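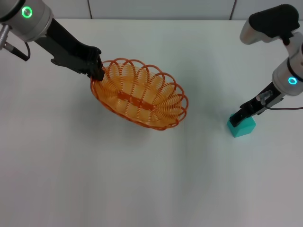 The Second Arm

When Kilian Eder came down to the workshop that evening, Andri was already sitting on the floor with his back against the Riedl cabinet, eating bread without anything on it.

"Does it go?" Kilian asked.

"The left one goes."

"The left one went in October."

"Yes," said Andri. "It still goes."

Kilian took off his jacket and hung it over the vise. He had known Andri Lehner since they were apprentices, and he knew that when Andri answered in short sentences it was better to wait. So he made coffee. The machine was an old Nemik which somebody had given to the workshop, and it made a noise like a person who is looking for a key. While it worked he looked at the table.

They had painted the table white in spring because Lorena said the cameras would like it. Lorena Paredes wrote the software, and she spoke about the cameras as other people speak about their cats. Both arms hung over the white table and were quiet. The left had its green ring, the right had the other color, which Lorena called cyan and Kilian called blue, and they had once argued about it for a whole dinner.

"Tell me what happened," Kilian said at last.

Andri put the bread on his knee. The left hand took the basket by the rim, he said, very nice, like a waiter. Then the right hand came down to the block, and touched it, and stopped. It did not close. It stood there with its fingers on the little roof and waited.

"For what?"

"If I knew for what, I would be at home."

The block was from a set that had belonged to Andri's daughter. It had the shape of a house, and it was turquoise, and in the family it had always been the post office. The basket came from his mother. She had kept bread in it for as long as he could remember, and later medicines. It was orange plastic, woven, with loops around the edge where a child could put a finger through. He had taken it from her kitchen when they emptied the apartment. His sister had taken the clock.

Kilian knew about the basket but he had never said anything. Once Meinrad Prantl, who rented the bench by the window and repaired accordions there, had asked why they did not buy a proper box with straight walls, one that a gripper could hold without thinking. Andri had answered that a straight box proves nothing. Meinrad had gone back to his accordion, and the subject was closed for all of them.

"Run it again," Kilian said.

"I ran it all afternoon."

"I was not here all afternoon."

Andri stood up. He brushed the crumbs from his trousers and went to the keyboard. The arms woke up with a small sound in the joints. The left one came over the basket, opened its black fingers, and closed them on the loops. Kilian could see the rim bend a little, and then come back. He held his cup and forgot to drink from it.

The right arm turned its wrist. It came down slowly, more slowly than Kilian remembered, and the fingers arrived beside the post office and touched it at the upper edge. Then it stopped.

"You see," said Andri.

"I see. How much force did you give it?"

"Two newtons."

"For the block?"

"For both hands. I copied it."

Kilian put the cup down on the accordion bench, where cups were forbidden. "And the left one has two because of the rim."

"Because the rim breaks."

"Does it?"

Andri did not answer. He looked at the basket, which the left arm was still holding with great politeness. It was true that one loop had broken, but that was in his mother's kitchen many years ago, and it was he who had broken it, and he had glued it before she came home. She never spoke about it. When they emptied the apartment he had looked for the place and could not find it anymore.

"The right one feels the table through the block," Kilian said. "It comes down at an angle, it touches, it has already its two newtons, and it thinks the work is done. It is too careful, Andri. You made it too careful."

"Lorena said it was the camera."

"Lorena always hopes that it is the camera."

Andri laughed a little through the nose. He sat down at the keyboard and looked at the number. He changed it to eight, only for the right hand. Then he took his fingers away from the keys and put them under his legs, like a boy in school.

"Shall I?" Kilian said.

"No. Wait a moment."

Outside Meinrad was locking his bicycle. They could hear the chain, and then his steps on the stairs, and then he was in the door with his helmet still on his head.

"That is a cup," Meinrad said, "on my bench."

"Come in and close the door," said Kilian. "He changed the number."

Meinrad came in and closed the door. He lifted the cup with two fingers, looked for a place to put it, and in the end he kept it in his hand. The three of them stood on the same side of the table. Andri reached over and pressed the key.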